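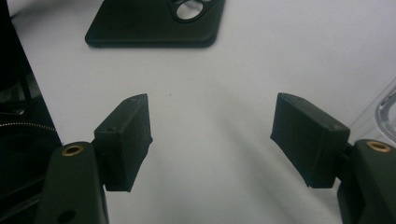

My sister says a white table is a table you've agreed to wipe for the rest of your life, and she typed that with three crying faces before I'd even told her which one I picked.

Well, I picked the white one. Smooth white top, from the Stellwood range, 90 dollars on clearance, and I love it already!

Backing up for anyone new: I've been doing all my mending, wrapping and bill-paying on the kitchen counter since August. You fix one button and then you have to move the whole project so somebody can make toast. I was done with it.

I looked at the Kivier too (very pretty, darker, kind of a walnut look) but I lose black thread on anything dark and I lose needles on anything with a grain. On white I can see every little thing. Every. Little. Thing.

Which brings me to specks. You wipe, you stand back, you feel great, and there's one tiny dark speck sitting there looking at you. Wipe that one. Now there's another one by the window side. I've gone back for the same kind of speck 9 times in one evening and I'm not even a tidy person!!

What I'm using so far: a damp cloth, one drop of dish soap, then a dry towel right behind it. The dry towel matters more than the soap. If I skip it I get streaks, and they show up when the lamp is on low.

Somebody asked about those spray cleaners. I tried the Enisance one I had under the sink and it smelled nice but left the top kind of grabby, so paper stuck to it. Back to dish soap for me.

Also asked: does it wobble? A little, on my floor. Two felt pads under the back legs and it quit. My floor has always been the problem in that corner (ask my bookcase).

New house rule, by the way. Nothing lives on the table overnight. Scissors go in the drawer, mail goes in the Collet tray by the door, mugs go home. I've kept it up for 8 days, minus one mug.

Next up is a chair that doesn't squeak. If you have a favorite under 90 dollars tell me, I'm going to the store tomorrow and I will absolutely buy the wrong one without help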